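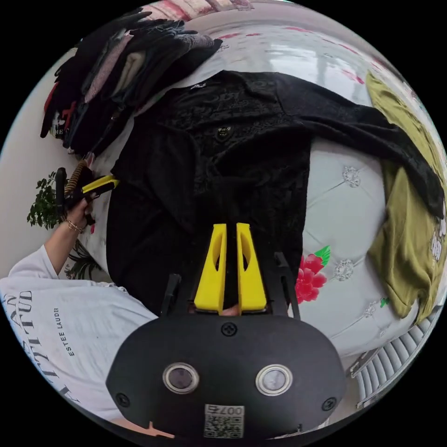 Ternton, 5th November

Re: [ekby-road] Leaf pickup, again

> The city says they only take leaves in paper bags now, and no more than 36 per house. I have three maples. Does anyone know if they mean 36 for the season or 36 a week? I called and got the library.

The library is the right number, I'm sorry to say. Press 2 and you get Public Works, who will tell you it's 36 per pickup, and that there are two pickups in November. Then they'll tell you to check the website, which says 49. I went with 49 last year and they took every one, so make of that what you will.

Plastic bags get left on the curb with an orange tag. I still have one from Jornari Hardware with the tag on it. It's in the garage. It has become a sort of pet.

If you'd like to skip the whole business, Karppinen Nursery out past the bridge takes leaves loose, as long as there are no sticks and you shovel them out yourself. Go before ten. After that the line of pickups backs up to the gas station and tempers get short.

I'm told the town bought 1,568 paper bags to hand out free at the Ekby Road fire hall. They were gone by lunch on the first day. I got four.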